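Tavura Wall Map Hanging Strips – clear, pack of 13

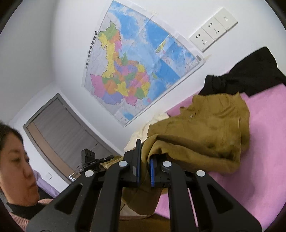

Laminated wall map of China. The lower edge has a slight curl.

If you own a laminated map, you will know the problem. It arrives rolled up in a tube, it spends its first week trying to get back into that shape, and the corners never quite give in. The Tavura strip is a length of clear plastic with a removable sticky back, meant to hold the edge of a poster or map down along its whole length. We stock it. We are not convinced by everything printed on the packet, so please read on before you order.

What you get
13 strips, clear, each 300 mm long
One sheet of spare sticky pads
A folded instruction leaflet, mostly drawings
Order code: 713

What the maker says
The packet promises "a flat map for life". We have no idea how anyone would check that. It also says the strips are "invisible", and they aren't. They are clear, and from across a room you may well miss them, but stand close enough to read a place name and you will see a shiny line along the bottom of your map. If that would annoy you, buy a frame or a pair of wooden hanging rails.

What we found
Elspeth Skinner put a set up in our stockroom in April, on painted plaster, under an old laminated map of the Baltic. The long edges went flat straight away. The corners were less willing. Two of them needed a second pad, which is presumably why there is a spare sheet in the pack. She then tried the same thing on woodchip wallpaper and the strips let go overnight. The leaflet says "suitable for most walls". We would say smooth painted walls, tiles and glass, and leave it there.

Getting them off again is better than we expected. Pull slowly, straight down, and the pad stretches and comes away. Pull outwards and you will take some paint with it. The drawing that explains this is on the back of the leaflet, where it is easy to miss.

Will they suit my map?
Laminated maps: yes, this is what they are for.
Plain paper maps: we'd say no. The pad grips the paper harder than it grips the wall, and a torn coastline can't be put right.
Cloth-backed maps: no. Too heavy.
Old or valuable maps of any sort: please don't. Ask a framer.

Before you spend any money
Roll the map the other way, picture side out, hold it with two loose elastic bands and leave it until Sunday, or whenever you next have a free hour. Quite often that does the job and costs you nothing. A radiator under the map will bring the curl back whatever you use, so think about moving it along the wall first.

How they compare
We also sell the Clidberg magnetic rail, which costs more and does a tidier job, but you have to hang it from a nail. The Mukwood wooden hangers look nicest and are the ones Severyn Romaniuk on our order desk would choose for a sitting room. They hold the top and bottom only, so a wide map can still bow out at the sides. Blöndal putty is cheap. It also leaves greasy marks that show through pale seas, and we have stopped keeping it in the larger size.

Delivery and returns
Sent by ordinary post in a card tube. Unopened packs can come back to us for a full refund. Opened packs can't, as the pads pick up dust once they are out of the wrapper – so test one strip in a hidden spot before you do the whole wall.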